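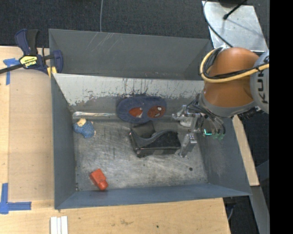
3 min read

I have been told, by several people and one very persistent book, that a household needs a Bin. The capital letter is theirs. Everything without a home goes into the Bin, you leave it there for 90 days, and whatever you haven't missed by then gets given away. Tuva Holmgren swears by it. Tuva also has a spare room the size of our kitchen, so I take her views on storage with some salt.

Still, I gave it a go in January. Ours is a big grey metal thing with sloping sides, and it came from the Monday market at Randcombe, where the man wanted 15 pounds for it and called the scratches "character". There is a lot of character. The floor is scuffed all over and the paint has worn away in patches along one of the panels. I was going to repaint it. I still might, but I don't see why toys should care.

My trouble with the method is what it assumes about clutter. The book pictures sensible things: a spare phone charger, a candle you never liked. What I get is a fuzzy blue oval with a red masked face on it, which could be half of a pair of slippers or could be a cushion for a very small dog. Vidar says slipper. If so, where is the other one? You can't give away one slipper, and you can't throw it out either, because the day you do, its twin will come out from under the sofa.

Then there's the black shiny curved piece. I have turned it over many times. It must belong to something, and I would bet money that the something is still in use and slightly wobbly. Same goes for the little red-orange bit with the knob. The small blue figure is easier. He is called Dondo, he has an owner, and his owner asks after him at bedtime, so by the rules of the Bin he should never have been in it.

So what have I learnt by sorting? One toy goes back upstairs and the rest stay exactly where they are. The book would call that progress. It also suggests a label maker, on page 52, and I have not bought one.

I'll give it until the 90 days are up. Vidar wants the bin for potatoes after that.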